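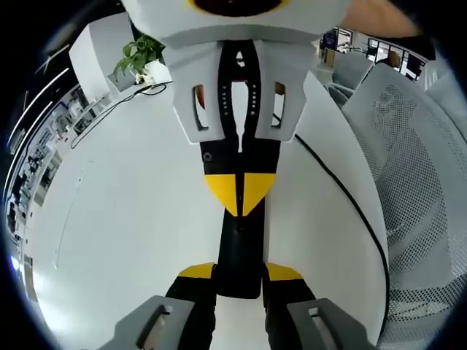

Access to Legal Aid for Tenants in Gilesby
Final Project Report, Introduction to Public Policy

1. Purpose
This report examines how tenants facing eviction in Gilesby and Usgate obtain legal help before a first hearing.

2. Method
The group reviewed nearly 400 case summaries from the two towns. Files without a recorded outcome were excluded.

3. Findings
Tenants in Usgate met with a lawyer more often than those in Gilesby. Three barriers appeared repeatedly in the Gilesby files - short notice periods, office hours that end at 4 p.m., and forms offered only in English.

4. Limits
The summaries do not record household income.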